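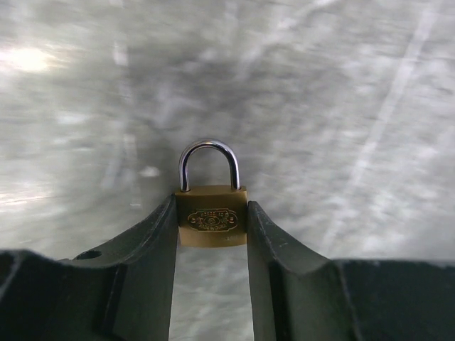
Small brass padlock, closed

Ticket 3000: Tenant can't get into storage locker 42, key turns but lock won't open
Site: Tudari Self Storage, back building
Opened by: Chinyere Etim, front desk
Assigned to: Ramil Pangilinan
Status: Resolved, leaving open for comments

Hi Ramil, I hope your week is going better than mine! I have a very patient lady here whose key goes into her lock and turns a little bit, maybe a quarter of the way, and then just stops. She was last in the unit in June and says it was already stiff then. I tried it myself, and I tried wiggling it, and I tried saying something nice to it, and it won't budge. She needs her tax papers out of there and I would love not to cut anything off if we can help it. The gate code and the hallway lights are fine, so it's only the lock.

Ramil Pangilinan replied:
Thanks for writing this up so nicely, Chinyere, and please tell her we'll get her papers out one way or another. Before anybody reaches for the bolt cutters, let's go through the usual things.

First, please look at the number stamped on her key and check it against the card in the file. We've had people bring the key for their last unit more times than I can tell you - I did it myself at my mother's place, with her standing right behind me. A key from the same maker will often slide in and turn a hair, which gets everybody's hopes up.

If the number matches, give the keyway a short puff of the dry graphite (the Flimitz tube in the second drawer, not the oil). Oil feels great for a day and then it grabs every bit of dust in that hallway. Work the key in and out without turning it, wipe it on a rag, and do that over again until it comes out clean. Then push the shackle IN toward the body while you turn. If something inside the unit is leaning on the door, the hasp pulls on the lock and the key will feel jammed when there's nothing wrong with it at all.

Chinyere Etim replied:
The number matches. I did the graphite and the rag came out pretty black, so I kept going. It turns farther now but still sticks at the end. Pushing in on the shackle helped some. She mentioned there's a rolled-up rug standing just inside, could that be it?
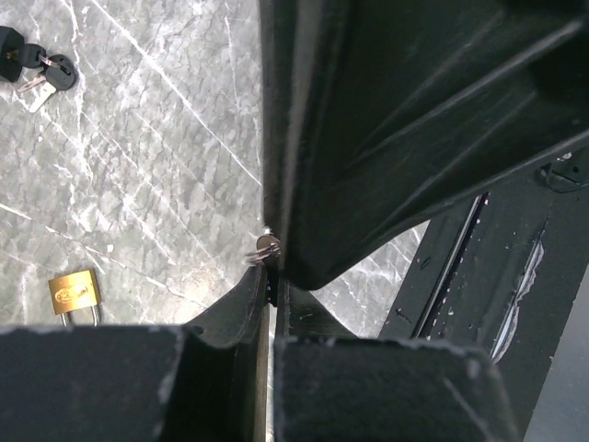
Page last changed: Friday, April 5, 2019

Small silver key ring with a round metal disk. If you hand over a spare, please put it on a ring with a tag before it goes in the drawer, bare keys wander off.

Ramil Pangilinan replied:
Yes ma'am, I'd bet lunch on the rug. Have someone put a shoulder against the door, low down, and hold it there while you push the shackle in and turn. You'll want 2 people for this, so grab whoever is at the Rahman loading dock.

Chinyere Etim replied:
It opened!! The rug was leaning its whole weight on the door, poor thing. She has her papers and she gave me a hug. She'd like a new lock anyway, so I sold her one of the Pliltska ones from the counter and wrote the new key number on her card. I'm keeping the old one in my desk unless you want it.

Ramil Pangilinan replied:
Wonderful, and well done. Hang on to it until I'm over there and I'll clean it out properly. Please ask her to lay the rug flat, too.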